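Druvden Clay and Oat Face Mask Powder

Net weight 34 g. Makes 17 masks at 2 g each.
Skin type: normal, combination and oily
Form: loose dry powder, mix with water before use
Scent: none added

Product details

Druvden Clay and Oat is a dry face mask made from white kaolin clay, finely milled oat, dried calendula petals and a small amount of licorice root powder. The powder is pale gray with yellow flecks from the calendula. It contains no preservative and no added fragrance. There is no water in the jar, so the powder stays stable on the shelf and you mix only what you need.

Kaolin is the mildest of the cosmetic clays. It takes up surface oil and leaves the skin feeling smooth, and it does not pull as hard as bentonite or green clay. The oat softens the mix and keeps it from cracking as it dries. Licorice root gives the paste a slightly sweet smell when it is first wet. The smell fades within a minute.

The recipe was worked out by Kevser Gezer, who started Druvden with Ansel Lyons and still mixes every batch. The first version had rose petal in place of calendula. It was changed after the rose turned brown in the jar. A few older labels with the rose version are still in circulation, and both can be used in the same way.

Ingredients

Kaolin, Avena sativa (oat) kernel flour, Calendula officinalis flower powder, Glycyrrhiza glabra (licorice) root powder.

The oat is not certified gluten free. Calendula belongs to the daisy family. If you react to ragweed, chamomile or daisies, choose the Susero Plain Clay, which is kaolin only.

How to use

Put one level scoop (2 g) of powder in a small dish. Add water a few drops at a time and stir until you have a paste that holds its shape on a spoon. Two teaspoons of water is usually too much. If the paste runs, add a pinch more powder and wait a moment for the oat to swell.

Spread a thin layer on clean skin with your fingers or a flat brush. Keep it away from the eyes and lips. Leave it on for five to eight minutes and rinse with lukewarm water before it dries completely. Pat dry and follow with your usual moisturizer.

Once or twice a week is enough for most people. On dry areas, use plain yogurt or aloe gel in place of the water, or leave those areas bare.

Do not keep mixed paste. Throw out what is left and rinse the dish right away. Clay that has set hard can be soaked off, but please don't pour large lumps of it down the sink.

What to mix it in

Any small plastic, glass or ceramic dish will do. A wide, low bowl is easier to stir in than a tall cup, and a cup is better for holding the rinse water. Everything should be clean and dry before the powder goes in. A scoop is packed in the jar. We do not supply a dish.
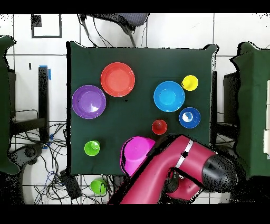
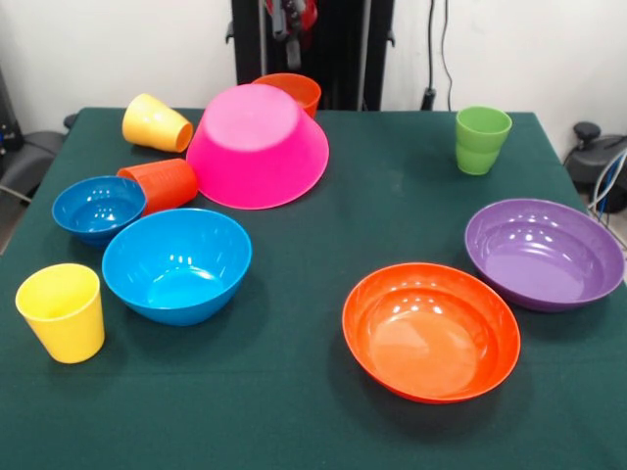

Patch test

Mix a very small amount and put it on the inside of your forearm. Leave it for five minutes, rinse, and wait a full day. Slight pinkness that goes away within half an hour is common with any clay. If you have itching, bumps or redness that lasts, do not use the mask on your face.

Do not use on broken skin, on sunburn, or within three days of waxing. If you are using a prescription retinoid or acid treatment, ask the person who prescribed it first. The powder is very fine, so open the jar slowly and keep it away from fans and small children.

Storage

Keep the lid closed and store the jar in a dry cupboard. A bathroom shelf is fine if the room airs out well. Always use a dry scoop. Powder that has picked up moisture will form clumps, and clumped powder should be thrown out, even if it smells all right. Unopened, the jar keeps for 18 months from the packing month printed on the base. Once opened, use it within six months.

Sizes

Jar, 34 g, with scoop
Refill pouch, 34 g, no scoop
Salon tub, 1,000 g, packed to order

The refill pouch has the same powder as the jar. Wash the old jar, dry it overnight with the lid off, and then fill it. Please don't top up a jar that still has old powder in the bottom, as the packing month will no longer be right.

The salon tub is sold to registered salons and spas only. It is packed on Thursday and ships the day after. Write to Chak-lun Lam at the trade desk with your business name and delivery address. The tub comes with a measuring scoop of the same 2 g size – one scoop per client is the right amount for face only, two for face and neck.

Common questions

Can it be used on the body? Yes, but a 34 g jar does not go far. For back and shoulders, the Neridetti Bath Clay is coarser and costs less by weight.

Will it stain? Kaolin brushes out of most fabric when dry. Calendula can leave a faint yellow mark on white towels if it is rubbed in wet. Use a dark cloth.

Can I add essential oil? We don't recommend it. Oil does not mix evenly into a water paste and can sit in one spot on the skin.

Is it suitable during pregnancy? Check with your doctor or midwife. The licorice is a small part of the blend, but we can't give medical advice.

Why does my new jar look lighter than the last one? The calendula harvest varies from year to year. Jars packed after June are usually a little more yellow. The amounts in the recipe stay the same.

Customer comments

"I have used this for two years, first from the jar and now the pouches. It rinses off more easily than the green clay I had before. I do mine with slightly less water than it says." – Myrtle Marchetti

"Good mask for the price. The scoop was buried at the bottom and I made a mess getting it out." – Hollis Yazzie

The scoop is now packed on top of the inner seal.

Shipping and returns

Orders placed before noon go out the same day. Unopened jars and pouches can be sent back within 30 days. Opened powder can't be returned unless it reached you damp or with a broken seal. In that case, send us the packing month from the base of the jar and we will replace it.

You may also need

Susero Plain Clay, 34 g
Neridetti Bath Clay
Iyengar Flat Mask Brush, synthetic bristle
Iyengar Cotton Face Cloth, dark gray, pack of 2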